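Home | Phones | Manuals | Support

Sutden Rilon 804 User Guide
Section 2: SIM card and first start

Before you begin, charge the phone for at least 30 minutes with the supplied adapter. Leave the phone off until step 4.

1. Push the eject pin into the hole on the left side until the tray comes out.
2. Place a nano-SIM in slot 1, contacts facing down. Slot 2 takes a second SIM or a memory card.
3. Slide the tray back in until it is flush with the case.

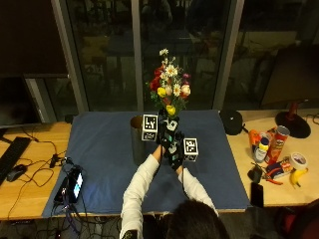

4. Hold the power key until the Sutden logo appears. The first start takes longer than later ones.
5. Choose a language and a Wi-Fi network.
6. If mobile data does not connect, open Settings > Network > Access Points and select your carrier.

Note: The 96 GB model shows less free space than its rated size. System files use the rest.

CAUTION: Do not remove the tray during a software update. Data on the memory card may be lost.

Camera check

7. Open Camera and tap the lens icon to switch to Wide.
8. Take one picture and open it in Gallery. Straight lines near the edges will look curved.
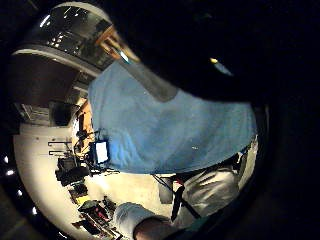 Blue fabric and light gray trousers, wide view.

9. To return to the standard lens, tap the icon again.

Shares: 30 | Comments: 2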